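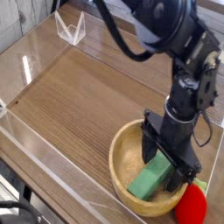 Plodavow台面用品小组例会于2022年12月25日在Tinport样品间召开，议题依次为：木碗内壁清洁与复涂、绿色块体的替换规格、透明围挡的维护、样品间物品归位、Mutiso供货合同续签。上次会议纪要经宣读后通过，仅将第4条中的“盘”更正为“碗”。木碗一项讨论时间最长。与会者对碗沿状况没有异议，碗沿圆滑、略有光泽，分歧集中在碗内：碗底散有一层浅米色的细砂或碎屑，与碗沿的手感差别明显。颗粒来源有两种意见，一种认为来自块体掉渣，一种认为由外部带入。会上未取样，来源暂记为“未定”，不得在对外文件中写成块体掉渣。

一、木碗内壁清洁与复涂

1.1 清洁顺序定为先干后湿。先将碗倒扣轻敲，再用软毛刷由碗底中心向外刷，最后以拧干的棉布擦拭一遍。禁止用湿布直接擦带颗粒的碗底，以免划伤涂层。

1.2 有意见提出改用吸尘器配细嘴。考虑到样品间现有吸头为硬质塑料，碰到碗沿会留印，本次不采纳。软质吸头到货后可重新提出。

1.3 复涂材料沿用Broltilier食品级硬蜡油，薄涂，每遍间隔由经办按样品间温湿度掌握，并在卡片上记录。上次复涂在7月进行，当时卡片漏填了批号，本次补记为“批号不详”，不作追溯。

1.4 碗外壁不在复涂范围内。外壁光泽与内壁不一致的情况允许存在，验收时不作为缺陷。

1.5 碗底如有凹痕，在涂油前以细砂纸顺纹处理。处理后必须重新执行1.1，砂纸粉末与原有颗粒混在一起后无法区分，因此打磨前应先完成来源取样。取样用纸袋，不用带静电的塑料袋。

1.6 木碗不得浸泡，不得进洗碗机，不得放在暖气片或出风口旁晾干。该条已写入使用卡，但字号偏小，下次印刷时加大。

二、绿色块体的替换规格

2.1 现用块体在台账中登记为“绿色长方块”，材料栏空白。讨论中分别出现“海绵”“泡棉”两种叫法，采购端据此询价得到的是两类不同产品。会议决定：在拿到供方材料说明之前，台账统一写“绿色长方块（材料待确认）”，不使用其他名称。

2.2 颜色描述同样需要统一。不同光线下，有人记作偏蓝的亮绿，有人记作较灰的薄荷绿。改为以色卡比对，比对在同一盏灯下进行，结果写色卡编号，不写形容词。

2.3 替换件的检查项目：外形棱边是否完整；单手捏压后能否恢复；在白纸上轻拍是否落屑；放入碗内后两端是否顶住碗壁。最后一项针对斜放情形，块体斜靠在碗壁内侧时，长度稍大即会卡住，取出时容易掉角。

2.4 落屑检查结果直接关系到第一项中颗粒来源的判断，两项记录应放在同一文件夹内，文件夹编号506。

2.5 替换件先行小批试用，试用数量40件。试用合格后再谈1,000件的整单价格，供方报价中不得将两者合并计算。

2.6 旧块体不丢弃，装袋贴签后留存，供比对落屑用。留存期限未定，下次会议讨论。 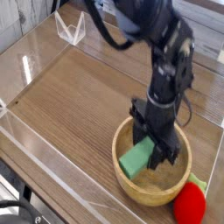 三、透明围挡的维护

3.1 围挡材料为亚克力，日常清洁使用清水加少量中性洗涤剂，微纤维布单向擦拭。酒精、玻璃水及含氨清洁剂一律禁用。样品间水槽下方现存一瓶玻璃水，会后移走。

3.2 反光问题。围挡板面在顶灯下有明显反光，台面局部亮斑会影响颜色比对。提出的办法包括移动灯具、加装柔光板、调整围挡朝向。移动灯具需要改线，暂缓；柔光板先借一块试装；围挡朝向不动，以免台面上的定位标签失效。

3.3 板面划痕分级沿用旧表，分为可见不可触、可触、贯穿板面3级。可触划痕可以抛光处理，贯穿的应整板更换。抛光膏用量以棉签蘸取为限，不得直接挤在板面上。

3.4 靠近后角的V形透明小支架单独登记，不再计入围挡附件。该件较小，且与围挡同为透明，收拾台面时容易漏看，登记卡上须写明存放位置。支架底部是否加贴浅色标记，意见不一，一方认为便于寻找，另一方认为会影响外观。本次不作决定。

3.5 板间接缝处积尘用软毛刷清理，刷子与木碗用刷分开，柄上缠不同颜色的胶带。

四、样品间物品归位

4.1 木碗单独存放，碗口朝上，下垫棉布，碗内不放任何物品。绿色长方块另行放入带盖浅盒。两者长期叠放会使块体压出弧形，并使碗内残留碎屑难以分清来源。

4.2 带绿叶的红色草莓布偶归入软质小件盒，不与木器同盒。布偶表面清洁以粘毛滚筒为主，出现污渍时局部湿擦，晾干后方可入盒。缝线处每次归位前检查一遍，发现脱线即停用并填单。

4.3 木纹台面每日收工前干擦一遍，沿木纹方向。台面不得放置热饮，水杯放在门边的矮柜上。该条上次会议已有，执行情况一般，本次重申。

4.4 归位顺序：先软质小件，后块体，再木碗，最后擦拭台面和围挡内侧。顺序颠倒时，擦过的台面会再次落屑，需返工。

4.5 标签纸由热敏纸改为普通纸加透明胶，热敏纸字迹褪色后无法辨认品名。旧标签在更换时揭净，残胶用橡皮处理，不用刀刮。

五、Mutiso供货合同续签

5.1 Mutiso供应的木碗毛坯含水率记录完整，但碗口厚度的记录格式前后不一，续签前要求对方统一格式并补交最近一批的数据。

5.2 对方提出将运输包装由纸屑改为刨花。考虑到刨花碎末可能进入碗内，与第一项的颗粒问题相混，会议不同意，要求改用整张牛皮纸包裹，碗内以纸团填充。

5.3 付款条件不变。违约条款中“外观瑕疵”一词过宽，改为逐项列明：裂纹、节疤贯穿、碗沿毛刺、碗底翘曲。自然色差不列入，浅色与偏金黄的木料均可接收，同一套内应尽量接近。

5.4 续签文本由文书组拟稿，交采购组核对后提交下次会议。

六、待办事项

颗粒取样及纸袋编号：样品组，复涂前完成。
绿色长方块材料说明：采购组，向供方书面索取。
色卡比对及登记：样品组，柔光板试装后进行。
玻璃水移出样品间：当日值班人员。
V形支架登记卡：文书组。
碗口厚度记录格式：采购组转Mutiso。
使用卡加大字号：文书组，随下次印刷。

七、其他

7.1 样品间钥匙登记本已用完，新本放在原处，旧本归档。

7.2 有人询问复涂期间能否借用隔壁房间晾碗。隔壁房间通风较好，但灰尘情况不明，先放一张白纸过夜观察，再作答复。

7.3 下次会议时间另行通知。纪要如有更正，请在收到后以书面形式提出，注明条款编号。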